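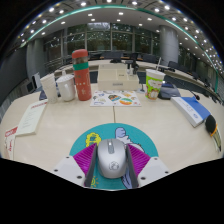

Jurnach open day, visit notes
2026-08-02

Typing this up on the train so forgive the state of it. Went over to Jurnach's new offices with Rodica Anghel, who is looking for somewhere to move her lot when the lease runs out in October. I went for the furniture mostly. And the lunch.

Getting there: not great. Bus from the station, then a walk along the ring road, then a gate with no sign on it. Clive Tindall met us at the door, badge, lanyard, handshake, off we went. He does fast tours. Two floors, reception, post room, the quiet room (somebody asleep in it, we backed out), then up to the meeting rooms which was what I wanted to see.

The big one is called Somano. All the rooms are named after old product lines apparantly. Large table in there, cream-white, nice long curve to it, made in sections so they can get it up the stairs. You can see the seam where two of them meet, thin dark line, but run your hand over and hardly a bump. I did this several times. Clive said the firm that makes them is Warora, and the sections bolt from underneath, one person can split the table if they know what they're doing and two if they don't. Price he wouldn't give me. Rodica asked again on the way out and he still wouldn't.

What I liked about it, the table was being used. So many open days you get a bare room and a bowl of mints. At this one there was a booklet with a red header, red and white leaflet right over at the edge, paper cup, a white cup with a lid on, and a tall red thermos with a green band which I want. Asked where the thermos was from and got three different answers.

And the mouse mat. Round, teal, cartoons all over it, yellow doodle character one side, a pale lavender-blue chap with his arm up on the other, little yellow sun near the bottom. Plain silver-grey mouse on top, the glossy sort. Everything else in that building is white or grey or oatmeal so it really jumps out at you. Ye-rin Kwon looks after the meeting rooms and I asked her about it. Staff were told they could bring their own mats and cups, she said, because the ones supplied were horrid and kept curling up. Round ones are the favourite, they don't catch your sleeve at the corners. Never thought of that. Might get one.

She was the best person we talked to by a mile. Had a proper go about cups. There's a rule, anything left on a table at the end of the day goes on the kitchen shelf, anything still on the shelf at the end of the month goes. Works for cups. Doesnt work for leaflets, those breed.

Talk after that, Joon-young Heo on how they planned the move. Bit long. 62 people moved over a weekend, crates labelled by colour, and the colours ran out so half of finance ended up in the post room. Best bit was his list of what he'd do differently: order the chairs first, measure the lift, don't let people pick their own desks. Slides too small to read from the back where we were. Ha-neul Hyun did the questions and kept it moving, thank goodness. Someone asked about acoustics and the answer was basically carpet. Someone else asked what the whole refit cost per head, and it was about 1,000, furniture only, not counting the kitchen. Rodica wrote that down and underlined it.

Lunch. Sandwiches fine, soup better. Coffee machine by Yoon, one queue, very slow, go early if you're on the next visit.

Things I didn't get to: the roof, the bike store, the storage wall on the ground floor that Clive kept mentioning. Also meant to get the fabric name for the chairs in Somano and forgot, will email Ye-rin.

Rodica's verdict, too far from the station, lovely table. Mine about the same. If we do go for a sectional one for our own back room we'd need to check the floor first, ours slopes, and I don't fancy watching a pen roll towards the door all through the Monthly.

Leaflets are in my bag if anyone wants one. Next stop is mine so will add the floor plan later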